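Workshop notebook, May, 9:41 a.m.

Coat rack, continued. It came over from the Cikbridge office with the promise that it was "fully assembled," a phrase that covers a lot of ground. Tightened the post where it meets the base. Two turns, then it stopped complaining. It still leans a little toward the window side, as do most of us by lunch.

Matilde Torres asked whether the rack could hold the cleaning cloths as well as the coats. I said it could hold anything that doesn't mind being looked at. Pink microfiber for the glass, other colors for the benches. We have 86 of the pink ones because somebody at Zukau sells them by the box.
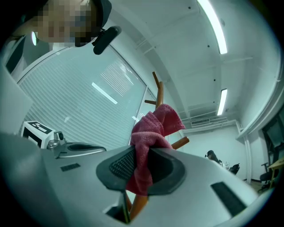

Rack, notes for whoever is next

Cloths go over the arms, bunched is fine. I tried folding them over neatly and they slid off by coffee — the wood is rounded and has opinions about neatness.

Heavy coats low, on opposite sides. Matilde's winter parka alone can turn the whole thing into a weather vane.

Don't oil the wood again. The last coat of Zavley took over a week to stop smelling like a boat.

Still to do: felt pads for the feet, and find out who owns the umbrella.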